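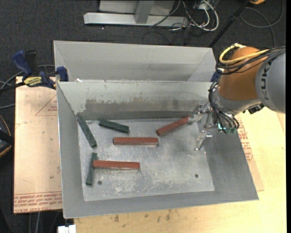
Page last changed: January 26, 2018, by H. Turunen

Bin 2, wear and layout notes

Picking up from the last entry. The front bin is still in service with the original floor panel. Scratching is heaviest in the lower half, with whitish patches between the scratches. Walls are scuffed but straight as far as I can judge by eye. I have not put a rule on them yet.

Back wall: the worn patch across the lower part is brownish gray with a ragged outline. Above it the finish is still light greenish gray. Kavitha thinks the patch is coating loss from blocks landing against the wall. I think some of it is residue from the old cleaner. Test: wipe a small area with the Sorkero solvent and compare. If the color does not change, it is wear and we leave it.

Blocks: three red, three dark green. The red ones are in acceptable condition. The green ones are worn and mottled on the surface, and I would like them replaced before the March series. Matěj has asked Stilport for a price on a new set in the same green. They want a sample block, so one of ours will have to go in the mail.

Layout: mixed, no sorting by color. One green leaning on the left wall with its lower end on the floor, one red lying over the upright green at lower left. Overlaps of this kind stay in. Viera asked whether they should be separated first. Answer is no – the tipped and crossed positions are the ones we have too few of. Running total for mixed layouts is 453. Target for the next block of work is another 100.

Floor holes: one lower left, one lower right, both small and round. Zdeňka wants them plugged so that grit does not collect under the panel. I would leave them open for now, as the panel has to come out anyway if we swap it. Decision on the swap is hers.

Housekeeping: small white scrap by the edge between the front and rear bins, near the left corner. Remove. Check the rear bin for more of the same.

To do
– solvent test on back wall (me)
– sample block to Stilport (Matěj)
– measure floor panel, length and width, and send to Solmont for a quote on a blank (Kavitha)
– replace the label on the spare block box, the old one still says Du

Panel thickness is not in the drawing. Kavitha to measure that too while the calipers are out.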